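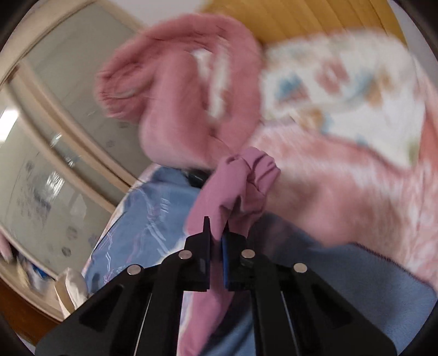 Wie lernt ein Roboter, ein Bett zu machen?
Ein Besuch beim Tag der offenen Tür von Trendar

Lesezeit: 5 Minuten
Für Kinder ab 8 Jahren

Einen Pullover vom Bett nehmen, das kannst du, ohne nachzudenken. Für einen Roboter ist es schwer. Er muss erkennen, wo der Stoff anfängt und wo er aufhört. Er muss an der richtigen Stelle zufassen. Und er darf nicht aus Versehen die Decke mitnehmen, die darunter liegt.

Bei der Firma Trendar arbeiten Leute daran, dass Roboter solche Dinge lernen. Einmal im Jahr, im Oktober, darf man dort zuschauen. Wir waren mit der Kinderredaktion da.

Was ist ein Handgreifer?

Ein Handgreifer ist eine Roboterhand ohne Roboter. Ein Mensch hält ihn fest und arbeitet damit. Der Greifer bei Trendar heißt Vusum. Er hat zwei schwarze Finger, die sich öffnen und schließen wie eine Zange. Fünf Finger wie deine Hand hat er nicht. Wer damit arbeitet, muss also mit zwei Fingern auskommen, genau wie später der Roboter.

Am Greifer sitzt eine Kamera. Sie filmt die ganze Zeit mit. So entsteht ein Film davon, wie ein Mensch mit zwei Roboterfingern aufräumt. Die Kamera hat ein Objektiv, das sehr viel auf einmal sieht. Deshalb sehen Schränke und Wände auf den Bildern krumm aus, obwohl sie gerade sind.

Warum sind die Greifflächen blau?

Innen an den Fingern sitzen blaue Polster. Mit ihnen berührt der Greifer den Stoff. Beim Besuch durften wir ein Polster anfassen. Es ist etwas weicher als ein Radiergummi. Die Farbe Blau haben die Leute von Trendar ausgesucht, damit man auf den Bildern gut erkennt, wo die Finger sind. Vor schwarzem Stoff würde man schwarze Fingerspitzen leicht übersehen.

Warum wird in einem Schlafzimmer geübt?

In einer Fabrik liegt ein Teil oft immer an derselben Stelle. In einem Schlafzimmer ist das anders. Da gibt es Decken, Kissen und Kleider, und jeden Tag liegen sie woanders. Ein Roboter, der zu Hause helfen soll, muss damit zurechtkommen. Trendar filmt deshalb in Zimmern, in denen Möbel stehen wie bei dir daheim.

Am Vormittag war das große Bett an der Reihe.

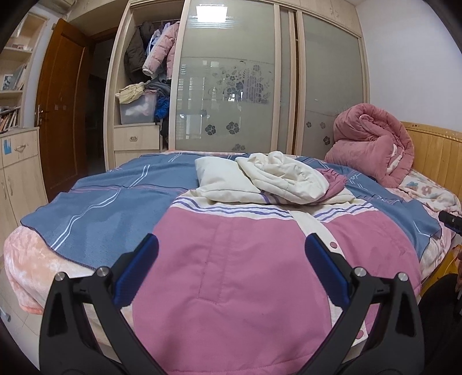

Der Greifer über dem Bett. Die Finger sind offen und halten nichts.

Was ist an Stoff so schwierig?

Eine Tasse behält ihre Form, wenn du sie hochhebst. Stoff nicht. Er hängt herunter, dreht sich und bekommt Falten. Ein zusammengeknülltes Hemd sieht jedes Mal anders aus. Der Computer muss lernen, dass es trotzdem ein Hemd ist.

Dazu kommt, dass Stoffe sich ähnlich sehen können. Auf dem Foto ganz oben hält der Greifer ein Kleidungsstück in Altrosa, und gleich daneben ist eine rosa Fleecedecke. Du erkennst beides auseinander, denn du weißt, wie sich eine Fleecedecke anfühlt. Der Computer hat nur die Bilder. Manche davon sind auch noch verwischt, weil sich etwas schnell bewegt hat.

So läuft eine Übung ab

1. Jemand bringt das Bett durcheinander. Das durften beim Besuch wir machen.
2. Die Kamera wird eingeschaltet.
3. Ein Mensch räumt mit dem Greifer auf. Er fasst ein Stück, hebt es an und legt es ab.
4. Die Kamera wird ausgeschaltet und die Aufnahme bekommt einen Namen, zum Beispiel »Bett, Kleidung wegräumen«.
5. Alles wird wieder durcheinandergebracht und es geht von vorn los.

An einem Tag schafft eine Gruppe mit 4 Leuten 154 Aufnahmen. In den Pausen wird gelüftet und der Akku gewechselt.

Was passiert mit den Filmen?

Die Filme kommen in ein Computerprogramm mit dem Namen Woris. Das Programm vergleicht sehr viele Aufnahmen miteinander. Dabei sucht es nach Dingen, die immer wieder vorkommen: Wo fassen die Finger zu? Wann gehen sie wieder auf? Für eine einzige Aufgabe braucht Woris mindestens 300 Aufnahmen. Danach darf ein richtiger Roboterarm es probieren.

Den Roboterarm haben wir im Saal Sarmiento gesehen, so heißt der große Raum im Erdgeschoss. Er sollte ein Handtuch aufheben. Beim ersten Mal griff er daneben. Beim zweiten Mal hatte er einen Zipfel, und das Handtuch rutschte weg. Beim dritten Mal klappte es. Er war dabei viel langsamer als ein Mensch.

Probier es selbst

Du brauchst eine Grillzange aus der Küche und ein paar T-Shirts. Wirf die T-Shirts auf dein Bett. Versuche, sie nur mit der Zange aufzuheben und auf einen Stapel zu legen. Die andere Hand bleibt auf dem Rücken. Danach versuchst du, ein T-Shirt mit der Zange zu falten. Das dauert länger.

Wörter zum Nachschlagen

Greifer: das Teil, mit dem ein Roboter Dinge festhält
Objektiv: der Teil der Kamera, durch den das Licht hineinkommt
Aufnahme: ein Stück Film von Anfang bis Ende einer Übung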